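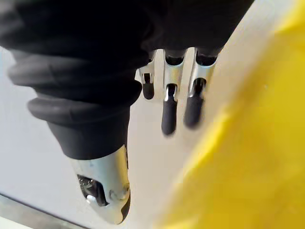

Frequently Asked Questions: The Stestitance Grasping Study

What is the Stestitance study?
Stestitance is a research project on how a humanoid robot learns to pick up everyday objects with a multi-fingered hand. It is carried out at the Daltandale laboratory under the direction of Rebecca Parisi. Guido Piras is responsible for the learning method and Elibariki Mohamedi for data and evaluation.

What question does the study address?
Many grasping methods rely on a head camera alone. Once the hand closes in on an object, it often hides the very part that it must touch. The study asks whether adding a close view from the wrist improves the choice of grasp, and by how much.

How was the method trained?
The training set contains 2853 recorded grasps, each made by a human operator guiding the robot. Every recording holds both camera views and the joint positions of the arm and hand. Of these, 2040 were used for training and the remainder were held back for testing.

Why are soft items such as bags included?
A bag changes shape when it is touched, and it may move together with whatever is resting on it. Objects that stand on or in a bag are therefore treated as a separate category, and results for them are reported separately.
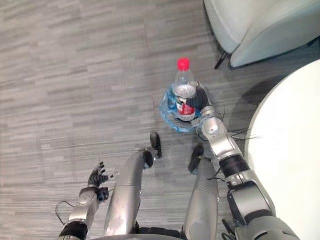 Right hand at the base of a bottle standing in a blue plastic bag, head view.

What is the main result?
With both views, the method failed in 5 percent of the held-back tests. With the head view alone, it failed in 10 percent. The gain was greatest for small objects and smallest for large objects with plain surfaces.

What are the known limits?
All recordings were made indoors under steady lighting. The method does not yet plan for the use of both hands together, and it has not been tested on objects handed over by a person.

Is the data available to other researchers?
Yes. Requests should be sent in writing to Ettore Bortolotti and should state the purpose of use. The first release was issued in January. Corrections received by 16th February will be included in the second release.

May the results be cited?
Yes. Please give the project name and the release used.

Contact: Stestitance Project Office, Daltandale | Copyright Stestitance Project. All rights reserved. | Back to top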